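News > Press releases > Elections

Skutora questions Bidulholm's promise of an open count

BIDULHOLM – The election monitoring group Skutora said on Monday that it sees little reason to trust the Bidulholm regional government's pledge of a fair vote in May. The ruling Uzor party has made the same pledge before the last 2 elections. Both times, observers were kept out of the counting rooms.

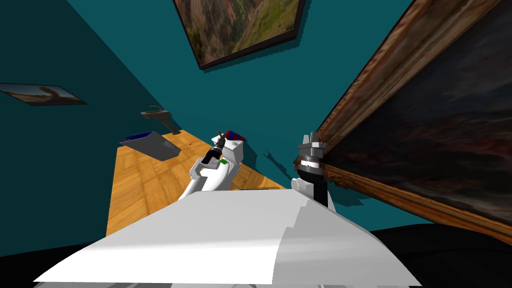
By the Skutora press desk

The government says 457 polling places will be open to observers this year. Skutora asked for the list and got 20 addresses. The rest, it was told, will follow "in due course," a phrase the group has heard before.

Skutora also doubts the claim that opposition candidates have been treated equally. The election office threw out 3,019 signatures collected by the Grarkier movement and gave no grounds in writing. Uzor's own lists were cleared the same afternoon – an impressive speed, if anyone read them.

"We are told to wait and see," the group said in a statement. "We waited last time, and what we saw was a locked door."

Skutora will send observers to every polling place it can find. It is asking the election office to publish the full list and explain the rejected signatures.

Filed under: Elections, Human rights

Related releases
Grarkier appeals ruling on signatures
Uzor turns down televised debate
Who counts the votes in Bidulholm?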